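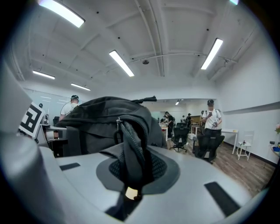

Última alteração desta página: junho

Manual de Instalação e Operação – Linha Cunen
Secção 6. Posto de manuseamento com garras manuais

6.1 Âmbito

A presente secção aplica-se aos postos em que trabalhadores da Unelport executam, com garras manuais, as tarefas de manuseamento de malas, mochilas e peças têxteis destinadas à futura automatização da linha Cunen. Destina-se aos operadores, aos responsáveis de turno e ao pessoal de apoio técnico. A calibração das garras é tratada no anexo B, reservado à equipa técnica.

O início do trabalho com garras altera a organização do posto. O operador deixa de cumprir uma quota de peças e passa a cumprir um número de demonstrações válidas, fixado por turno pelo responsável. As pausas contam como tempo de trabalho. Nenhum operador pode ser afetado a este posto sem ter concluído a formação interna, ministrada por Birsen Coşkun na sala 206.

6.2 Preparação do posto

1. Desimpedir o tampo da mesa. Ferramentas, copos e telemóveis pessoais ficam fora da área de trabalho.
2. Afastar as cadeiras até ser possível contornar a mesa sem obstáculos.
3. Verificar o percurso dos cabos no pavimento. Os cabos que atravessem a zona de passagem devem ser fixados ou desviados.
4. Retirar as garras do suporte e confirmar que os marcadores quadrados estão limpos, planos e bem colados. Um marcador com cantos levantados deve ser substituído.
5. Colocar uma garra em cada mão. O pulso deve manter-se em posição neutra.
6. Abrir e fechar cada garra três vezes, sem objeto.
7. Registar o início da sessão no terminal, com o número de operador e o código da tarefa.

Nota: o código 419 corresponde a mochilas e sacos com alças. O código antigo, ainda impresso em algumas fichas da Adomaitis, já não é aceite pelo terminal.

CUIDADO: não utilizar as garras com anéis salientes ou pulseiras soltas. O relógio é permitido desde que a bracelete esteja bem ajustada e não toque no corpo da garra.

6.3 Execução da tarefa

1. Pousar o artigo sobre a mesa, ao alcance de ambos os braços.
2. Aproximar as duas garras e segurar o artigo pelos pontos indicados na ficha de tarefa.
3. Executar o movimento a uma velocidade constante e confortável. Não é exigida rapidez.
4. Libertar o artigo, recuar as mãos e aguardar o sinal do terminal.
5. Se o artigo cair ou escorregar, concluir o movimento e assinalar a ocorrência. A demonstração não deve ser apagada pelo operador. 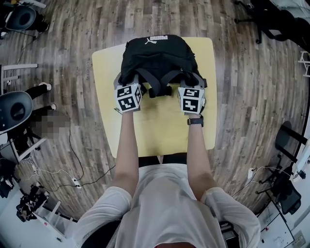
As alças, os cordões e os fechos de correr exigem atenção especial. Uma alça presa entre a garra e o tampo pode arrastar o artigo – nesse caso, abrir ambas as garras antes de levantar os braços. Os puxadores metálicos não devem ser apertados diretamente, salvo indicação expressa na ficha.

CUIDADO: em caso de formigueiro ou dor no pulso ou no antebraço, interromper a sessão e informar o responsável de turno. A interrupção não afeta a avaliação do operador.

6.4 Informação aos trabalhadores

O plano de transição prevê 2.255 demonstrações por família de artigos. Atingido esse valor, a família é proposta para ensaio automático, sob supervisão humana, na unidade de Uletberg. Os operadores da família em causa são informados por escrito antes do ensaio e têm prioridade nas vagas de supervisão e de controlo de qualidade.

As sessões são gravadas pelas câmaras do posto e podem captar pessoas que circulem na sala. As imagens não são utilizadas para controlo de assiduidade nem de desempenho. Os pedidos de consulta ou de eliminação são dirigidos a Nermin Canpolat.

6.5 Encerramento

1. Terminar a sessão no terminal e aguardar a confirmação de gravação.
2. Recolocar as garras no suporte, com os marcadores voltados para fora.
3. Preencher a folha de ocorrências, mesmo que não haja nada a assinalar.

As folhas são recolhidas à quarta-feira por Ciarán Hayes.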